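Skomska Drop-Leaf Kitchen Table, White

Item 293
In stock at Limsakul. Ships flat, 2 boxes.

Price: $350
Legs only: call

Small kitchen table, one leaf, rounded corners all the way round. We started carrying these in January 2019 after the old Skirko table went out of production and people kept asking for something close. Same height, near enough the same footprint, better hinges. The Skirko had that piano hinge that squeaked. Gone now.

Good for an apartment kitchen or a wall spot. Seats two with the leaf down, four up. Six if they like each other and you've got benches.

DETAILS

Top: white, wipe clean, no pattern
Corners: rounded, no sharp spots at kid height
Leaf: one, right side, can be switched to left before you put it together (not after, the holes don't line up)
Legs: screw in, adjustable feet for uneven floors
Color: white only. Gray was planned, then dropped. Please stop asking Divina.

CARE

Damp cloth, dish soap. Dry it after. No scouring powder, no green pads, it'll take the shine off and you will see it every morning in the window light. Turmeric and beet juice stain if you leave them overnight. Baking soda paste gets most of it out, leave on ten minutes, wipe, repeat. Hot pans need a trivet. Yes, even for a second.

Nail polish remover is a no. We don't replace tops for that.

PUTTING IT TOGETHER

Needs a Phillips screwdriver, the hex key is in the bag with the feet. Lay the top face down on a blanket or the carton. Legs first, hand tight. Then the brackets. Then go back and tighten the legs. Leaf goes on last, easier with a second person holding it level.

If a leg wobbles its nearly always the foot and not the bolt. Turn the foot out half a turn, try again.

Missing hardware: check the taped flap inside box 2 before you write to us. Most of the missing bags are there.

DELIVERY

Local delivery Tuesdays, to the door. Upstairs is extra, ask for a price. Everywhere else by freight, allow around 6 working days. Sign for it as damaged if the carton is crushed, even if you havent opened it. Makes the claim go much faster.

Pick up at the shop is free. Both boxes fit in a hatchback with the seats down, just.

RETURNS

Unassembled, original boxes, we take it back and you pay the freight. Assembled, we'll talk. Bring the receipt or the order number. Tables sold as seconds are final sale.

GOES WITH

Arum stool, white or natural. Tucks all the way under with the leaf down.
Arum bench, short. The long one sticks out past the legs, people buy it anyway.
Felt pads, sheet. Get these if you have wood floors.

QUESTIONS WE GET

Can it go outside? No. Covered porch, also no.

Can I buy a second leaf? Not for this one. The frame only takes one and it would tip.

Does the white match the old Skirko white? Close. Side by side the Skirko looks creamier, but a lot of those have had years of sun on them.

Do you cut the legs down? We can, before shipping. Adds a few days and then it can't be returned. Measure your chairs first, seat to floor, and send us the number with teh order.

Is there a floor model? At the shop, yes, left of the door. Leaf works, go ahead and try it.

Next shipment lands in February. If the button says waitlist, use it, we call in order. 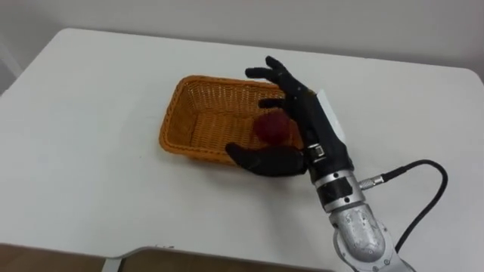

Boris Stojanović: Had mine since the first batch. Hinges still quiet, top cleans up fine. Only gripe is the feet, they creep down when you drag it, so I put a dab of thread glue on each one and that fixed it. Would like to know if the leaf bracket is sold separately, mine got bent in a move.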